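Cleaning cloth

Friday, July 6, 2018
By the Pidoma household desk

A cleaning cloth is a piece of fabric kept for wiping, drying or dusting. That's the dictionary end of it, anyway -- I'd add that it's whatever is closest when the coffee goes over! Cotton, linen and microfiber are the usual fabrics, and plenty of cloths start life as a shirt or a pillowcase.

Folding comes before wiping. Fold the cloth in half twice and you get several clean faces to work through (I always forget and end up wiping with a wad). White tabletops show every smear, so I go over mine a second time with a dry cloth.

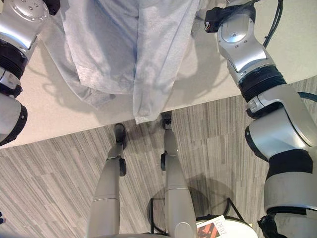

Drying is where people differ. My grandmother hung hers over the sink, I use the back of a chair, and both work fine as long as air can get to the fabric. A cloth left in a heap sours fast, especially in August. Wash cotton ones hot, and skip the softener -- it leaves a coating and then they just push water around.

Colors fade with washing, pale blues quickest of all in my house, and I've never minded one bit.

Related articles
Dish towel
Dust rag
Tabletop care
Balari weave
Tanoli linen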